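Klebebilder und kein Ende

Seit Montag komme ich an unserem großen Tisch nicht mehr vorbei, ohne irgendwas in die Hand zu nehmen. Eigentlich wollte ich dort nur schnell die Post sortieren, aber dann lagen da die Bögen mit den kleinen bunten Bildchen, und zack, war der halbe Nachmittag weg! Séverine Mallet, mit der ich früher in Fultberg zusammengewohnt habe, hatte mir ein ganzes Päckchen geschickt (mit einem Zettel, auf dem nur stand: "Du weißt schon, wofür"). Wusste ich natürlich nicht. Inzwischen habe ich aber einen Plan.

Im Mai ziehen wir nämlich nach Kadel um, und ich will dieses Mal die Kisten nicht wieder mit Filzstift vollkritzeln. Beim letzten Umzug stand auf 11 Kartons "Diverses", und in einem davon war der Wasserkocher, den wir drei Tage lang gesucht haben. Jetzt bekommt jedes Zimmer sein eigenes Motiv: Grünzeug für die Küche, Rosa fürs Bad, Blau fürs Schlafzimmer. Beim Wohnzimmer bin ich noch unschlüssig.

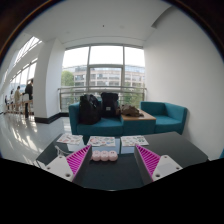

Mein Mann findet das alles ja leicht übertrieben und würde am liebsten einfach Zahlen draufschreiben. Aber wer merkt sich denn bitte, ob die 7 jetzt Flur oder Keller war? Ich jedenfalls nicht, und er auch nicht, da kenne ich ihn zu gut.

Angefangen zu packen habe ich übrigens noch nicht so richtig. 2 Kisten mit Büchern sind zu, eine dritte steht offen im Flur und wird immer voller mit Sachen, die garantiert keine Bücher sind. Und ich sortiere lieber Bildchen am Tisch, mit einer Kanne Tee daneben, und nenne das dann Vorbereitung.

Falls ihr ein gutes Motiv fürs Wohnzimmer wisst, schreibt es mir gern in die Kommentare. Am Wochenende kommt erst mal das Bücherregal dran.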